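Progress report on the house rules project
To: Intan Siregar, Welthorpe
From: Leif Torvik
15 March 2018

Hi Intan,

You asked for something you could read on the train, so I'll skip the big template this time and just tell you where we are. The budget sheet is coming separately.

The short version is that the draft rules for running arms in furnished rooms are written, and we've been working under them for 18 working days now. They started out as a pile of notes from everyone who'd ever been annoyed by something in a session. I had 42 of those notes at one point! Plenty of them said the same thing in different moods, and a few contradicted each other flat out, so most of my winter went into sorting them and arguing with people over coffee.

What's in the draft now falls under setup, running, stopping and logging. Setup was the easy part. Before power goes on, the operator walks the reach of the arm with a tape measure and writes down whatever is fixed to a wall inside it. We used to check only tables and floors, and that was a real gap. A wrist can swing up past shoulder height quicker than you'd think, and the old sheet had no line for anything hung up there.

Running took longer. We settled on two speeds, a slow one for any new motion and a normal one for motions that somebody has already watched all the way through. The Söderlund people wanted a third speed in between and I said no, mostly because I could never remember which one I was in when we tried it (their lead was very gracious about it). If you feel strongly, tell me before April and I'll reopen it.

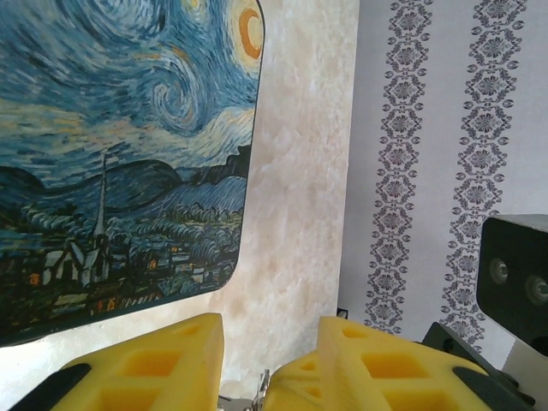
Stopping is where I've changed my mind the most. The first draft said the operator holds the stop button and that was the whole rule. Now it says the operator holds it, tests it at the start of every session, and hands it over out loud. "You have the stop." "I have the stop." It felt silly for a day or so and then it just became what we say. I'd like that line to survive whatever the reviewers do to the rest of it.

There's also a new rule about foam. Any soft finger gets looked over and squeezed before a session, and if it has a tear or a loose edge it comes off and goes in the bin. No tape! We had a long talk about tape. Spare fingers are cheap next to the time we lose when a grip goes funny and we spend a morning blaming the software.

Logging is still a mess, I'm afraid. Hostari built us a nice form, but it takes too long to fill in and people put it off until Friday, by which time they've forgotten half of it. I want to cut it down to one page, with a box for near misses at the top where it can't be skipped. Near misses are the part I care about — we've had 2 written up since the rules came in, both of them arms stopping short of furniture that had been moved after the walk. So the walk now has to be repeated any time furniture moves, even a chair.

On money, I've got 3000 left in the training line and I'd like to spend it on a day with the Rumora team so they can try the draft in their own rooms. They haven't seen it yet, and fresh eyes would do it good. I need a yes from you for that one.

Still open: the wording on visitors, the shorter form, and who signs off when the operator is working alone. My own view on the last is that the operator shouldn't be alone at all, but I know what that does to the schedule. Can we talk it over on the phone next week? Mornings are best for me.

Leif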